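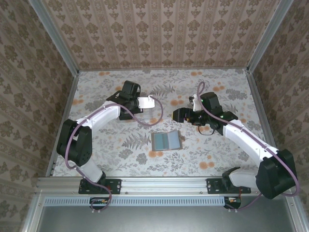

By four in the afternoon the robotics room at Xavier is already loud. The club started with four students and one borrowed bench, and it now fills the whole back half of the old print shop, with a waiting list every April when the Kerum Cup teams are picked.

The Cup is a wonderful idea. Each school gets a two-armed cell and a list of everyday jobs, the kind you do at a desk or a kitchen counter without thinking. Teams have 30 minutes on the clock and can score up to 900 points. Speed counts a little. Gentle handling counts a lot, and that's where the students' eyes light up!

Flat things are the great enemy. A gripper that happily takes a block of foam will skate right over something thin lying on a table, and the club has spent weeks arguing over fingertip angles, approach heights and which arm should go first.

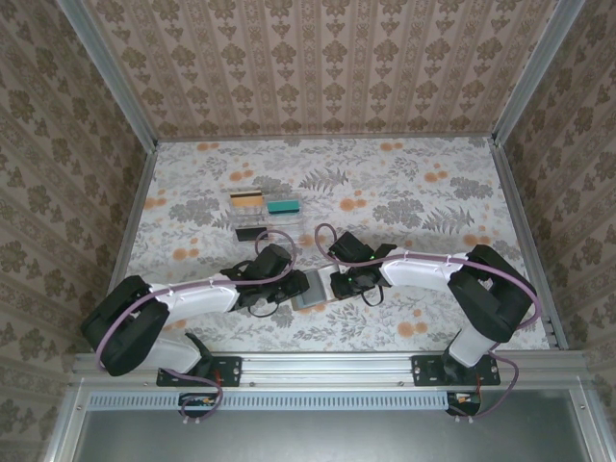

The Druvitz team, last year's winners, favors letting one arm hold while the other does the work. Xavier's students are trying something bolder – both arms moving at once, with timing they tune by ear as much as by numbers. When it goes wrong you hear a click and a groan from the whole room. When it goes right, people in the hallway come in to see what the cheering is about.

They call their control program Olline, and they talk about it like a teammate. Olline had a bad night. Olline needs more practice. The next practice run starts at six, and they're still rewriting the part that decides when to let go.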